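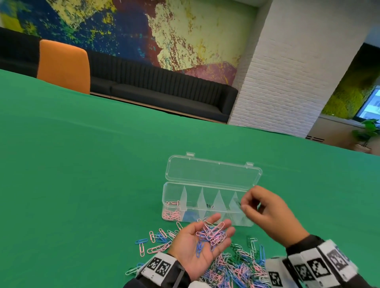 4. Filling the clip box

Okay, so you've cleared the supply drawer (section 3) and you're left with one enormous tangle of paper clips. Good! I look forward to this bit more than is probably healthy. It's the most fiddly section in the whole Dokora desk guide, but you can do it sitting down with the radio on, and at the end you get a box you'll want to leave open just so people can look at it.

I'm going to assume you have the long five-compartment box with the hinged lid. If yours came in the bigger Jugah drawer set, the steps are the same, you just have more slots to play with, and you can skip down to the note on spare compartments when you get there.

4.1 What you need on the table

The clear box, empty and wiped out.
Your mixed clips. Ours are pink, blue, white and green.
A cloth for the table.
A shallow bowl or a saucer for rejects (bent ones, rusty ones, staples, the odd mystery spring).
A lamp if it's evening.

The cloth matters more than you'd think. On a bare shiny tabletop the clips skate away from your fingers and you end up chasing them toward the edge with a fingernail. Any tablecloth will do. Just know that a cloth will swallow clips of its own color, so if yours is green, be ready to do one extra sweep for the green clips at the end. I've folded up a cloth with clips still on it and then found them later in my socks drawer, so learn from that.

4.2 Setting up

1. Spread the cloth and smooth it flat. Wrinkles collect clips.

2. Put the box down with the long side facing you, a comfortable reach away, and leave the space between you and the box clear. That's where the clips go.

3. Open the lid all the way. You can lay it flat behind the box or leave it standing up, and both are fine. I like it flat when there's room, and standing when the table is crowded.

4. Tip your clips out in front of the box. Pour low and slow, from just above the cloth.

5. Spread the heap out with the side of your hand until it's more of a puddle than a hill. Leave it loose. You'll be pulling from the edges first.

CAUTION: Don't pour out everything you own in one go. The Keviseo bulk tub holds 3000 clips, and I once upended a full one on a card table. I got through maybe a quarter of it before dinner and then had to scoop the rest back in, which mixed it all up again. A cupful at a time is plenty.

CAUTION: Paper clips and small children, and paper clips and cats. Keep the reject bowl up high too, as the broken ends are sharp.

4.3 Choosing an order for the colors

Decide which color goes where before you pick up a single clip. I start with the color I have the most of and put it on the far left, then work to the right from there. Pink always wins in my house, blue comes second. White and green take turns after that.

Aiman Ginting, who wrote the rubber band section after this one, goes from light to dark and says mine looks like a birthday cake. He can have his own box. What matters is that you write the order down somewhere if more than one person will be using it. A strip of masking tape along the front edge works nicely, and it peels off when you change your mind.

4.4 Sorting

1. Pick one color. Only one! It's very tempting to grab the other ones as you see them, and I'll get to that in a minute.

2. Hold your non-writing hand open, palm up, close to the box. It's your tray.

3. With the other hand, pinch clips of your color out of the heap and drop them in your palm. Start with the strays around the outside and work in.

4. If two clips come up hooked together, give them a gentle shake over the cloth. If that doesn't free them, slide one sideways along the other until the loops part. Pulling straight just bends them.

5. When your palm has a decent little nest in it, move it over the right compartment and tip. Nudge the last few out with a finger.

6. Go back and do the same color again until you can't see any more on the surface, then run your fingers through the heap to bring up the buried ones.

7. Move on to the next color.

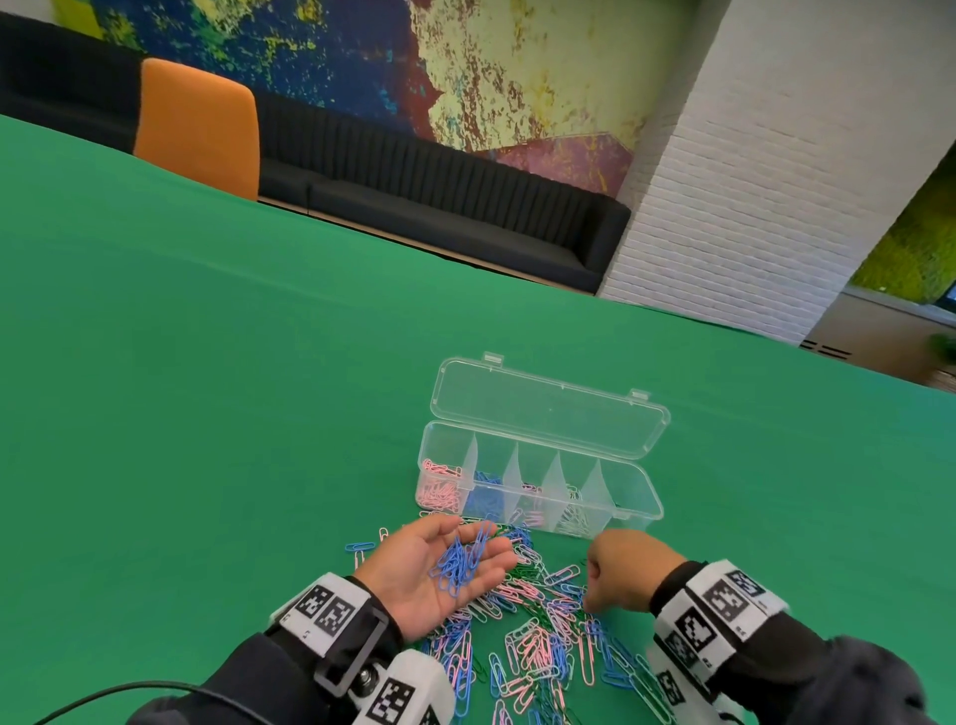 Pink in the first slot, blue in the second, and another handful of blue on the palm.

NOTE: There's a second way to do this, and plenty of people like it better. Scoop up a mixed handful in your tray hand, hold it in front of the box, and pick the clips out of it one by one, dropping each into its own slot. It's slower per clip (I timed myself, I'm that person) but it's easier on the back, as you're not leaning over the heap the whole time. I swap between the two whenever I get bored. By the time the heap is thin, the mixed handful is the better way by miles.

NOTE: Don't worry if the compartments fill unevenly. Mine never come out level. In my last batch I had 155 pinks and only 53 whites, and there's no fixing that short of going shopping.

4.5 Checking each compartment

You'll have put some in the wrong place. Everybody does, usually right after the phone rings. The nice thing about a clear box is that the strangers show up fast.

1. Look into each compartment from the front as well as from the top. Clips of the wrong color love to slip down the side and lie flat against the bottom.

2. Pull out anything that doesn't belong and put it straight into its proper slot. If you lay it back on the cloth you'll only have to pick it up again.

3. If one slot has turned into a real mix, tip the whole slot out on the cloth, away from the main heap, and redo just that one. It takes two minutes. Fishing around between the dividers with your fingertips takes ten, and you'll be grumpy.

4. Shake the box very gently from side to side, lid still open, so everything settles below the tops of the dividers.

CAUTION: Watch the dividers. On mine they come up to a point, and they're thin clear plastic, so keep your knuckles out of the way when you reach in fast. I wouldn't press down on them either.

4.6 Spare compartments

Four colors and five compartments means you get one left over. Please resist filling it right away! Live with the box for a week or so and see what keeps turning up on your desk with no home. Some things I've kept in mine:

Push pins (looked great, stabbed me twice, would not repeat).
Jumbo clips, if they fit lengthwise. Try one before you commit.
The tiny brass fasteners I only need for tax folders in February.
Nothing at all, so there's somewhere to dump loose clips at the end of the day and sort them later.

I've settled on the last one, and I put the empty slot on the far right, next to my writing hand. If you're a lefty, flip the whole order.

4.7 Closing up

1. Check the fill height. Nothing should poke up above the rim. If it does, take a pinch out and put it in a bag for refills.

2. Bring the lid over slowly and look along the edge for clips caught in the hinge. One caught clip is enough to keep the lid from sitting down properly.

3. Press the lid shut along its whole length, working from one end to the other.

4. Pick the box up level, with both hands, and put it where it's going to live. Flat, please. If you stand it on its end, the clips may wander over the dividers and you'll be back at 4.4.

5. Fold the cloth in from the corners toward the middle, carry it over to the bowl, and shake it out. Listen for the ping.

4.8 When things go wrong

The clips are one solid knot. This happens with tubs that have been riding around in a car. Drop the knot on the cloth from a hand's height a few times. If that doesn't loosen it, pull single clips off the outside and be patient.

The colored coating is flaking. Bin them. The flakes end up on your papers and in the corners of the box.

The lid won't stay open. Lean something behind it, like a mug or a fat paperback. Don't bend the hinge back past where it wants to go.

I've dropped the box. Oh no. Close the door so nobody walks through, lay a sheet of paper on the floor, and sweep the clips onto it with your hand. Then roll the paper into a funnel and pour them back onto the cloth. The Filtov magnetic wand is fun for this (and it does get under the sofa), but the clips can come off it a bit magnetized and cling to each other for days.

I can't tell the blue from the green. Change the light. Daylight from a window is best, and late in the evening I just stop and leave the rest for the morning.

4.9 Keeping it sorted

Refill from a bag of sorted clips if you can, and top up a slot when you can see the bottom of it. I give the box a quick going-over every couple of months, 10 minutes with a cup of tea. Loose clips from the day go in the spare slot, or in a cup if you've used yours for something else.

When the box is shut and the table's clear, go on to section 5 for rubber bands. You'll want the cloth again, so leave it out.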